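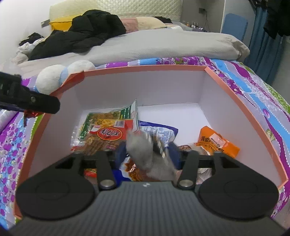

Are you sure the Lerkska tape is running slow, though? I have the old fan club cassette of that same show and the opener is every bit as draggy on mine, and I always took it that they just played it that way on that tour, with the drummer nursing everybody along.

That came in under my last entry and I've been chewing on it ever since, so it gets first place today.

8th April

Started with the speed question. I had been so certain. The reel plays fine for the first couple of songs and then by the third one everything sounds like it's wading through syrup, and I had already written "slow, correct by ear" on the box in pencil. But the cassette and the reel could easily come off the same desk feed, so if one is slow the other would be too, and the comment doesn't settle it either way. What I needed was something on the tape that doesn't care how tired the band was.

So I went hunting for hum. There's a lovely long stretch before the encore, 198 seconds of crowd noise and stomping and one poor soul yelling for a song they'd already played, and under it you can hear the mains hum from the PA if you roll off everything else. I pulled that out and measured it against the stretch before the opener. The opener is dead on. The encore gap is low, but only by a hair, and nowhere near enough to account for what I was hearing in the third song.

Which means our commenter is at least half right! The band really did play it slow. The studio single of that song sits at 126 beats a minute and I had been lining up to drag the live one toward it, which would have put the singer up in chipmunk territory for anyone who knows the voice. I've rubbed out the pencil note. Small drift correction toward the end of the reel, and hands off the rest.

For anybody picking this up after me, the state of the Lekuron box as it stands:

Reel 1 (Lerkska, first half) is transferred, flat, no processing. Levels a bit timid on the first song because somebody was still finding the vocal fader in the hall, and I'm leaving that in. I like hearing them find it.

Reel 2 (Lerkska, second half) is transferred once, and I'd like to do it again. There's a dull patch on the left side in the long slow number that might be the tape or might be my heads. I cleaned the heads after lunch and didn't get back to it.

Reel 3 is the radio session and it sheds. I stopped after a minute with brown all over the guides. It needs to go in the warm box before anyone tries it again, please, even if Hokholm calls up asking for it. They did call up asking for it.

The cassettes I haven't touched, apart from swapping the pressure pad on the one marked "August, good one." It is a good one. I played the first side through while I was doing paperwork and ended up not doing the paperwork.

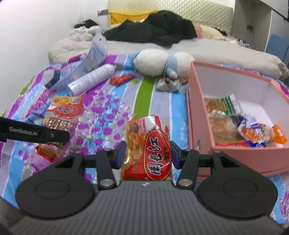
Snack package in the gripper, patterned bedspread underneath.

Back to Hokholm for a minute. They're still planning on 150 copies of the numbered edition with the printed booklet, and they want running times by the time the sleeve goes off to the printer. I gave them the ones I trust. The opener is 332 seconds if you start from the count-in and a good deal longer if you start from the tuning, and I said so twice in the same email - I'd hate for the sleeve to say one thing and the record another. They want the tuning trimmed. I'd keep it. There's a joke in there between the guitar and the bass, nothing anyone could transcribe, just the one playing the first few notes of an old dance tune and the other finishing it, and if I'd bought every record this band put out I would want that more than I'd want a clean start.

We'll see. Maybe it can go on the download.

Adomaitis has offered the better cassette deck on loan and I said yes before they finished the sentence. It needs its azimuth set for every tape, so whoever uses it, write the setting on a slip and tuck it in the case with the tape. Don't write on the inlays, they're the fan club originals and some have the handwritten set lists.

To the commenter, if you're reading: thank you, and would you lend us yours? A second copy of that show would help enormously with the dull patch on Reel 2. We pay postage both ways, and it would come back to you with a transfer of it to keep.

Still to do: second pass on Reel 2, warm box for Reel 3, find the leader tape, which was on the shelf over the splicer and now isn't. Also answer the fellow who wants to know if the outtakes are in the box. They're not. I looked again just in case - there's an empty sleeve with the word "outtakes" on it, and I don't quite know how to tell him that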